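A day at the Jerville dairy

Nov 16, 2024

I had been promising Lorna Skinner I would come and see the new fermentation hall at Jerville ever since she moved there from the cheese side of the business, and last month I finally got on the train. It is a long ride followed by a short taxi, and I arrived rather crumpled, but there was coffee waiting (and a very good oat biscuit, of which I had two), so I forgave the railway almost at once.

Jerville makes cultured drinks, mostly kefir and a thin, sharp drinking yoghurt sold under the Vuno name. The site employs 70 people and takes its milk from farms close enough that the tankers can be in and out before breakfast. We put on our white coats and hairnets, washed our hands twice, and followed Sajib Selvanayagam, the production manager, through to the tanks.

I do love a tank hall! There is a hum to it that gets into your shoes. The largest vessel holds 2960 litres, and Sajib patted it as he went past, the way you would a cow. He told us the kefir is left alone far longer than most people would guess, and that the hardest thing to teach new starters is to stop fiddling with it. We tasted it at three stages. The youngest was like slightly cross milk, the middle one was lovely, and the last made my eyes water, though Lorna drank hers straight down and asked for more.

Over lunch the talk turned to labels, as it always does in this trade. Veikko Kemppainen, who had come over from a berry supplier called Flunov, wanted to know what Jerville can say on the bottle about live cultures. Very little, was the answer. Themis Kouris looks after the wording and has a folder of rejected drafts as thick as a loaf. She would be glad just to tell shoppers what is in the bottle and leave them to make up their own minds, and I found myself nodding along through most of my soup. 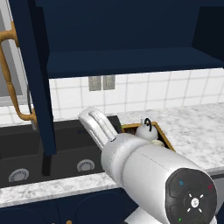

After lunch we went up to the tasting room, where a panel was working through a new blackcurrant recipe. Veikko was too polite to say which berries he hoped would win, but he leaned forward a good deal. The sample I liked best was number 66, which was also the least sweet, and I gather it has no chance at all with the supermarkets.

Our last stop was the cold store, run with Stefanou, the haulage firm. There were 277 pallets waiting to go out, and I was glad of my scarf. I came home with four bottles of plain kefir in my bag and an invitation to go back in January, when the blackcurrant should be ready.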